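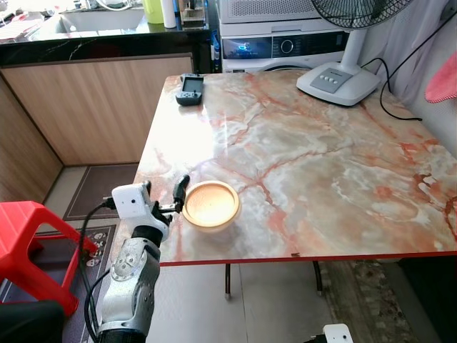 From: Setsuko Hirose
To: iltik-users
Subject: Re: [iltik-users] plane fit drops out on patterned tabletops

Katalin Dobos wrote:
> After updating to the June build, the table plane comes and goes
> on our marble-patterned top. Wrist view only, head view is fine most
> of the time. When the plane goes, the planner loses its support
> surface and the arm stops next to the bowl. I have 87 episodes
> logged and 20 of them end like this. Same config as before the
> update. Is it the pattern, or the glare from the ceiling light?

Mostly the glare, I think. The veins don't matter much to the fit, which only uses depth. They do matter to the segmentation mask that runs before it, and the new build uses a stricter mask by default.

I replayed the log you put on the Vida server. In the bad episodes the bright patch on the left-center part of the table comes back with no depth. The mask then splits along the orange veins, and the largest piece left is too small to pass the inlier check. The limit is 470 points now. It used to be lower, and the change is missing from the release notes. Sorry about that.

Two things to try, in this order:

1. Set mask_merge: true under plane_fit. It joins neighboring pieces that share a normal before the check runs.
2. Set plane_source: head and keep the wrist camera for the grasp only. The head view gets the whole tabletop, near edge included.

With the first change alone, nearly all of the bad episodes keep their plane on my machine. The ones that still fail have the gripper very close to the rim of the bowl, and I haven't looked into those yet.

Please don't raise the hold time on the old plane. Géza tried that on the Brirkham setup and the planner kept using a stale height after the table was moved.

I opened ticket 3869 for the default and the missing note. If you can attach one failing episode with raw depth turned on, I'll add it to the regression set.

Setsuko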